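Encimera de madera maciza: ¿aceite o barniz? Y manchas blancas

Publicado en Cocina y madera – 31/03/2021 – 134 visitas

ploma_77

Buenas, a ver si alguien me orienta porque he leído de todo y cada uno dice una cosa. Tengo un tablero de madera clara, de listones, que uso de mesa auxiliar en la cocina. Venía sin tratar. Le di 2 manos de aceite Ploludeck en abril del año pasado y desde entonces nada más. Ahora tiene zonas ásperas, algún cerco de vaso y una mancha blanquecina al lado del fregadero que no se va con nada. Dudas: ¿lijo todo o solo la mancha? ¿Sigo con aceite o me paso a barniz? En la tienda me querían vender el barniz Rilley, me dijeron que así me olvidaba. No sé si fiarme. Y otra cosa, cuánto hay que esperar entre mano y mano, en el bote pone una cosa y el de la tienda me dijo otra. El tono que busco es clarito, natural, nada de naranja:

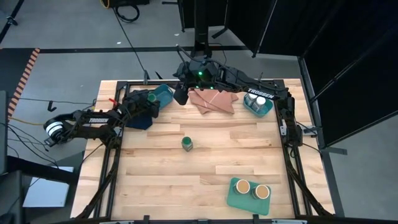 Tablero de listones claros, trapo azul marino a mano.

Gracias de antemano. Si hace falta digo medidas.

Hlongwane

Aceite. Siempre aceite si vas a poner cosas encima. El barniz queda muy bonito el primer año y luego salta por donde más lo usas, y para arreglarlo hay que quitarlo entero. Con el aceite lijas la zona, das otra mano y listo.

La mancha blanca suele ser humedad atrapada. Antes de lijar déjala secar bien un par de días, sin nada encima. Si sigue ahí, lija suave a favor de la veta, nunca en redondo. Yo empiezo con grano 177... perdón, 180, que escribo desde el movil. Y acabo con 300 o lo que tengas parecido.

Entre manos haz caso al bote. Y poco producto – si queda pegajoso es que te has pasado.

OJO con los trapos empapados de aceite: no los dejes hechos una bola en la basura, pueden arder solos. Extendidos al aire hasta que sequen, o en agua.

clondley

Yo barnicé la mía y muy contento. Saludos

Rosco de serrín

Coincido con el primero, aunque depende. Si es mesa de trabajo, de cortar, amasar, etc., aceite apto para alimentos y ya está. Si es una mesa de estudio donde no cae agua casi nunca, barniz mate y a vivir. Lo que no puedes hacer es barnizar encima del aceite sin lijar a fondo, no agarra. Eso al de la tienda se le olvidó contártelo, supongo.

Sobre lijar solo la mancha: se puede, pero se nota el parche. En madera clara menos, pero se nota. Yo haría la superficie entera, es una tarde. Prueba antes el aceite en la cara de abajo, algunos amarillean bastante y tú lo quieres clarito.

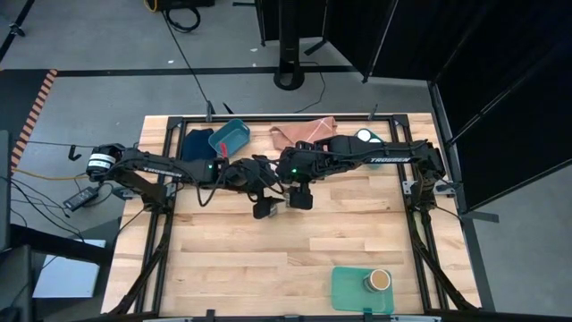
Pasos, por si te sirve

Vaciar la mesa y limpiar con un paño apenas humedo. Dejar secar.

Lijar a favor de la veta, primero medio y luego fino.

Quitar todo el polvo – aspirador y después trapo seco.

Mano fina de aceite, esperar un cuarto de hora, retirar lo que sobre.

Repetir al día siguiente, o lo que diga el bote.

Los cantos y las testas chupan más, dales una mano extra. Y por debajo tambien, que si no el tablero se comba.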